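Section 5. Setting Up Your Household First Aid Supplies

12 shares | 3 comments

1. Choose a storage place that is dry, away from direct heat, and known to every adult in the home.
2. Wash and dry your hands before handling dressings.
3. Check the date on each package. Set aside any item that has expired.
4. Place bandages and gauze where they can be reached first.

Note: Liquids should be stored upright with their caps fully closed. Keep the original label on every bottle.

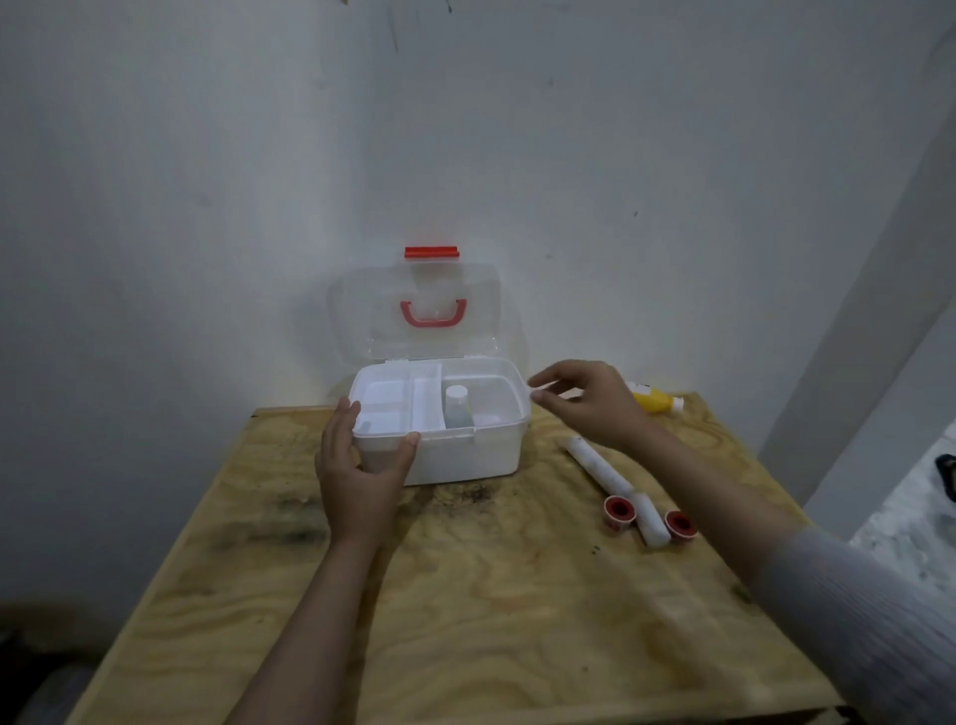

5. Write the name and telephone number of your doctor on the contact card and keep the card with the supplies.
6. Record the date of the check on the Brerndale supply sheet. Repeat the check every September.

Caution: Keep all medicines out of the reach of children. Do not share prescription medicines between members of the household.

Replacement supply sheets may be requested from Marietjie Dlamini, Household Safety Office, extension 3034. Please quote form 1317.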